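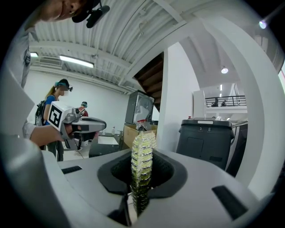
# Cleaning and storing glittery and spiky decorations

Anything with ridges, points or a glitter coat holds dust, and a plain cloth won't get it out. Decorative cacti are the worst of the lot. These are the methods we use in the workroom at Lulumlow, where seasonal pieces come in from homes and shop windows across Rondberg to be cleaned, mended and packed. Most of them work just as well on a kitchen counter.

## Before you start

Pick a surface you can wipe down in one pass. Cover it with plain white paper, taped at the corners. Glitter that falls on paper can be folded up and thrown out. Glitter that falls on a tablecloth will still be there in August.

Turn off fans and close the nearest window. Wear a smooth shirt if you have one. Fleece and knitwear pick up glitter and carry it to the couch.

You will need:

- a soft makeup brush or a clean paintbrush, about an inch wide
- an old toothbrush with soft bristles
- a hand blower, the rubber bulb kind
- cotton swabs
- a bowl of lukewarm water with one drop of dish soap
- a dry cloth that doesn't shed

## Dusting glittered pieces

Work dry first. Hold the piece by the base or the smoothest part and brush from the top down, following the direction of the ridges. Brushing across them knocks the glitter loose. Two light passes are better than one firm one.

Use the blower for the grooves. Canned air is too strong for old glue and will strip a bald patch in a second or two. We have done this to a perfectly good green cactus and had to touch up the whole top half to hide it.

If there is a sticky spot, dampen a swab in the soapy water, squeeze it nearly dry and press it on the spot. Lift, don't rub. Let the piece stand for an hour before you touch it again.

Never soak glittered items. Many are foam or paper underneath and will swell.

## Dusting spiky and serrated pieces

Hard plastic spines can take more. Use the toothbrush with soapy water, then rinse under a slow tap and stand the piece upright on a towel. Check whether the base is glued on before you do this. Water gets trapped in a hollow base and leaks out later, usually onto a shelf.

For serrated leaf edges, pull a damp cloth from the stem outward. Going the other way snags the cloth and bends the teeth. Gardening gloves are too thick for this job, but a pair of thin rubber-coated ones will save your fingertips.

A leaf that has bent in storage can often be straightened with a hair dryer on low. Keep it at arm's length, warm the bend, hold the leaf straight and count to 32. Keep the dryer away from glitter.

## Putting glitter back

Small bare patches are easy to fix. Match the color as closely as you can in daylight. Pale yellow and lime look almost the same under fluorescent tubes and quite different by a window, so take the piece over to the window before you open any jars.

1. Brush off anything loose.
2. Thin some white craft glue with a little water, until it runs slowly off the brush.
3. Paint the bare patch only. Stop just short of the edge.
4. Sprinkle from a folded piece of paper, holding the piece over a tray.
5. Leave it for 115 minutes if it's going straight into a box. Overnight is safer in damp weather.
6. Tap the back gently and return what falls to the jar.

Use the fine glitter. The coarse kind stands out against an older coat, even in the right color. Fevau sells a fine lime in a small shaker that we have used for years, and the lid closes properly — more than can be said for most of them.

If a piece shades from light at the tip to dark at the bottom, start at the dark end. It is simple to add a bit of yellow over olive and very hard to go back.

## Holding a piece while you work

Tall, narrow things roll. You can stand them in a mug filled with dry rice, or push the stem into a block of floral foam. A roll of packing tape laid flat makes a good ring stand for anything with a rounded base.

For two-handed jobs, clamp the stem lightly between two kitchen sponges. Go easy on the clamp. The sponge should be squeezed to half its thickness and no further.

## Packing

Tissue paper is fine for smooth ornaments, but it tears on spines and comes off in shreds. For spiky pieces use one of these:

- a cardboard tube a little wider than the piece, with the ends folded in
- a clear plastic bottle with the top cut off
- an egg carton, for anything under two inches

Glittered pieces go into a smooth plastic bag first, each in its own. Don't press the air out. The trapped air works as padding.

Store tall pieces standing up, with the heaviest part at the bottom. We use the deep Choi bins and put a folded towel in the base. Seven medium cacti fit in one bin without touching. Label the short side of the bin, the side you'll see once it's on the shelf, and write what is in it and what needs fixing. "Cacti, 1 loose base" is plenty.

Keep the bins away from the ceiling if your storage space has a metal roof. It gets hot up there in summer and glue softens. A low shelf against an inside wall is a better spot.

## Cleaning up afterward

Fold the paper inward from all four sides and put it in the trash before you do anything else. Then go over the counter with a lint roller, and after that with a damp cloth. A vacuum comes last, with the hose only. The brush head fills up with glitter and drops it in the next room.

For glitter on skin, use a piece of masking tape and then soap. For glitter in a rubber-coated glove, turn the glove inside out and rinse it under the tap.

Check the floor with a flashlight held low and pointed along the boards. Lights hung high overhead flatten everything out, and you'll miss half of it.

## Questions we get at the counter

**How often should they be cleaned?** Twice a year if they stay on display. A quick blow with the bulb every month or so makes those two cleanings shorter.

**Can hairspray seal the glitter?** It holds for a few weeks and then yellows and collects dust. A clear craft sealer costs more and lasts. Spray it outdoors, from a foot away, and let it dry fully before bagging.

**What about a piece that sheds no matter what?** The old glue has failed. Brush off all that will come, seal what's left and coat it again from the bottom up.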